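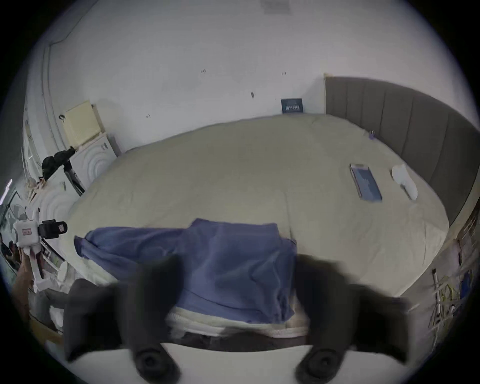

4.2 Kerning tables and class structure

The second part of the analysis concerns spacing. Of the 400 font files in the sample, 109 contained no kerning data of any kind, either in a legacy kern table or in a GPOS feature. These files were kept in the sample but left out of the pair counts reported below. Including them would have lowered the median without telling us anything about how kerning is built when a designer chooses to build it.

For the remaining files, pairs were extracted with the same script used for the coverage analysis in Section 4.1. Class-based kerning was expanded to individual glyph pairs before counting, and pairs with a value of zero were dropped. A zero value inside a class matrix usually means that the editor filled the cell automatically. In a small number of files, however, zeros were placed as exceptions to override a class value, and these were kept. Telling the two cases apart required reading the subtable order by hand, a task carried out by Tesfamariam and Paewai on separate copies of the files. Where they disagreed, the pair was counted as automatic.

The median expanded pair count was 2,265. The distribution is strongly skewed. Most display faces fall well under the median, while text families with small capitals and old-style figures account for nearly all of the upper tail. Blackletter faces form a group of their own. Their lowercase letters are built from repeated vertical strokes with even side bearings, and the need for kerning among them is low. Pairs in these fonts are concentrated between capitals and lowercase, where a wide, ornamented capital such as W or T meets a narrow letter with a flat left side.

Figure 3. Expanded kerning pairs per font, by style group. Fonts without kerning data are omitted. The horizontal axis is logarithmic.

Values were normalized to 1,000 units per em before comparison. This step matters more than it might seem. Older TrueType files in the sample use 2,048 units, and a raw value of -80 in such a file is less than half as strong as the same value in a file drawn on the smaller grid. Two earlier studies of free fonts report raw values (Seo; Sheehan and Tuhiwai), and their figures for mean kerning strength should not be set beside ours without conversion.

4.2.1 Agreement between weights

Four families in the sample were issued in more than one weight and had full kerning in each: Plindwood, Skornix, Sutcliffe and Farosel. For these we compared the value of each pair across weights. In Plindwood and Sutcliffe the values change smoothly from light to bold, as expected when masters are interpolated. In Skornix the bold weight carries the same values as the regular, unit for unit, although its side bearings are tighter. The table appears to have been copied and not revised. The visible effect at text sizes is small, but combinations such as "Ty" and "AV" come close to touching at large sizes.

Farosel is a harder case. Its regular weight has 900 pairs before class expansion and its bold has fewer, with different class members in each. The group that holds the round left-hand forms includes the letter e in one weight and leaves it out in the other. We could not compare these pairs directly and report them separately in Appendix B.

4.2.2 Limits of the method

Pair counts say how much kerning a file contains - they do not say whether the kerning is good. A font with careful side bearings may need very few pairs, and a font with poor ones may carry thousands. We also did not test how the pairs are applied by different layout engines. Some older applications read only the legacy table, and in files that contain both tables the contents do not always match. Script-specific lookups were ignored unless they were registered under the default or Latin script tag, so Cyrillic and Greek kerning is absent from every figure in this section.

The effect of accented letters on class membership is treated in Section 4.3, together with composite glyphs.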